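Makers and robots
Reading time: 4 minutes
Search this site Type and press enter

About the Gristameck workshop

Gristameck is a small shared workshop in Horkton. We build robot arms for the garden table, which means arms that can pick up a hand tool, hold it properly and put it back where it belongs. We are not a factory and we do not sell finished machines. We are 5 members with keys, and there is a bigger circle of people who come on Monday evening to solder, print parts, or only drink tea and give advice.

My name is Imke Schwerdtfeger and I write most of what you read on this site. English is my third language, so please forgive me if a sentence stands a little crooked. I came to Horkton to work as a draughtswoman, and I started the first arm in my own kitchen. It was called Fumis. It had 2 joints, a motor from an old printer and a very bad temper. When it moved, the cups on the shelf moved too. My neighbours were patient, but after one winter I understood that a robot needs its own room.

The room came from Sylvie Kennedy. Sylvie repaired sewing machines for many years, and her workshop behind the bakery was half empty. She offered me one bench. I took the bench, then the wall behind the bench, and by April we were sharing the rent. She knows more about small gears than anyone I have met, and she does not accept a screw which is only "tight enough". The gear housing on our present arm is her design from beginning to end.

What we are building

Our present arm is called Vachon. It has a gripper with two fingers and a small camera close to the wrist, so that we can see the work from the side of the hand. The whole build has cost us 1740 dollars until now, including one set of motors which we burned by our own fault. We keep a notebook with every part and every price, and any visitor may copy from it.

We chose garden tools for the practice because they are honest objects. The handles have different thickness, the weight is mostly at one end, and the metal part is never in line with the rest. A cube of foam is easy to grip and it taught us very little. A hand cultivator is another matter. When you lift it too close to the handle end, the head swings down and turns in the fingers.
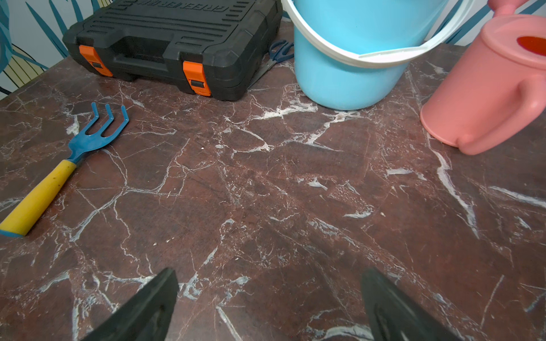
Can I build such an arm at home, without a metal lathe?

Most of it can be made with a drill, a good saw and a 3D printer, and the printer may be a cheap one. For the shoulder joint it is better to buy a ready bearing and fit the printed part around it. If you live near Horkton, bring your drawings on a Monday and we will look at them together.

How we work

Each job is tried first by hand. One person guides the arm slowly with the controller, another one watches the cable at the elbow and calls out if it begins to catch. After 50 tries we sit down and read the notes. Then we change one thing only. In the beginning we changed three or four things at once, and afterwards we could not say which of them had helped.

The fingers are the part we have changed most often. The first ones were straight and too smooth. The next ones had rubber glued on the inside, which was good for the grip, but the rubber came off in warm weather and the glue took its colour with it. Now we print the fingers in one piece with a hollow on the inner face. Sylvie would like to make the tips a bit narrower, and I would like to leave them in peace until autumn. We have not yet agreed. 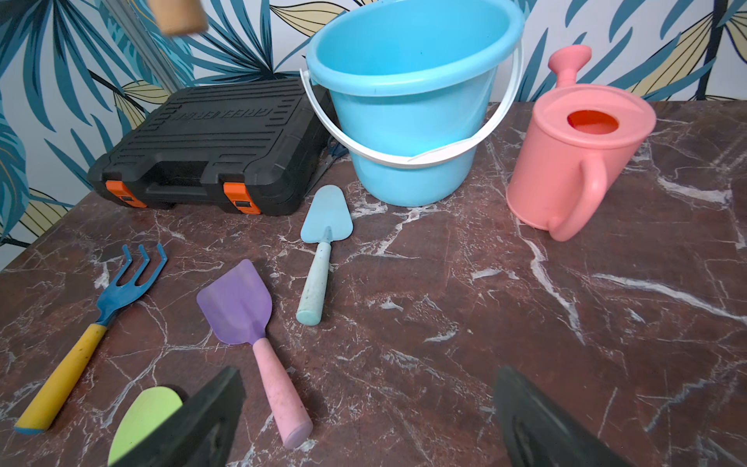
Garden tools, bucket and watering can on the marble table, with the gripper open.

Who can join

You do not need a diploma. You need closed shoes, and you should be able to ask before you switch on something you do not know. Children are welcome together with an adult. We have low stools, blunt screwdrivers and a box of spare motors which may be taken apart completely.

Members pay a share of the rent and the electricity. Visitors pay nothing on their first evening, and later we ask for a small sum in the tin by the door. If you have tools at home which you do not use any more, please write to us before you bring them. We are short of clamps and good files, but we have enough hammers for the whole street.

The entrance is in the lane behind the bakery, through the green gate. The bell does not always work, so knock hard.

Filed under: Our people, Home builds, Robot arms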